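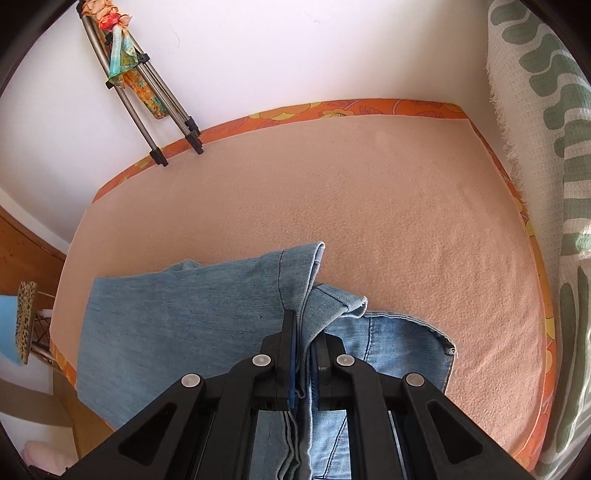

Can you build a decent hand-held gripper at home without a machine shop?
Most of it, yes, as long as you have a drill, a file, a flat table and a friend who will let you borrow their clamps.

I'm Annapurna Raju, and my project for the Urnstead build course was a gripper you hold and squeeze, which I named Toft. I wanted two fingers that stay facing each other while they close, so they pinch cloth flat and don't roll it. My first linkage did the opposite – it twisted every time I squeezed hard, and I spent most of January redoing the arms. Brynhildur Hafstein (my project partner, and much better at drawing than me!) moved the outer pivots lower, and that fixed most of the wobble.

The pads took longer than the arms. Foam tore, bare plastic slid, and the soft pads we ended up with were the fourth kind we tried. Denim is my favorite test cloth because it's heavy and the seams are thick, so a weak grip shows up fast. We logged 347 pinches on folded clothes, and 157 of those were jeans. Hems were easy. Flat single layers were awful, and I still don't have a good trick for them.

Things I'd change: the pins loosen after a long session, so I now check them every 7 pinches – annoying, but it works. I also want a softer spring, as my hand gets sore. Brynhildur is drawing a thinner finger tip for the next version, and we're still arguing over how thin.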